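Stostevari Launches the Branddale, a Cleaning Cloth With Two Sides and No App

BEDPORT — Stostevari, the household linens company, will begin selling the Branddale cloth in August. It is a square of green microfiber. It has a fluffy side and a flat side, and the company would like you to know that this took two years.

"We looked at what people keep under the sink," said Themba Mtshali, head of product at Stostevari. "Mostly it was old T-shirts. An old T-shirt is free, so we knew we had a fight on our hands."

The fluffy side is for picking things up: crumbs, dust, whatever the cat has been doing on the windowsill. The flat side has a tighter weave and is meant for glass, faucets and the toaster, which most households polish only when guests are due on Sunday. Between the two sides, Stostevari tested 238 combinations of pile and weave in the kitchen of its Bedport office, now easily the cleanest room in the building.

The edges got their own round of meetings. Nazar Boiko, who runs the sewing floor, held out for a small zigzag stitch and won.

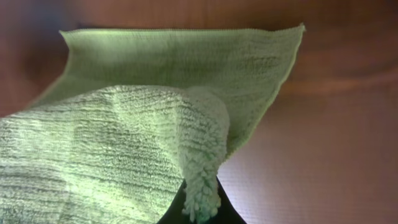 "People fold a cloth in four and use one face till it's gray, then turn it over," Boiko said. "Fine. That's eight faces. We would only ask that you remember which one did the stove."

The Branddale can be machine washed 200 times, according to the company's own laundry trials. Skip the fabric softener, which clogs the loops, and don't wash it with anything that sheds, unless you want a green sweater's worth of lint in reverse.

It comes in one color. A second, called Chornovol Gray, is planned for customers who have seen what happens to pale green.

The cloth will be sold singly and in packs of four at 152 stores, and from the Stostevari outlet in Bedport, open from 9 a.m.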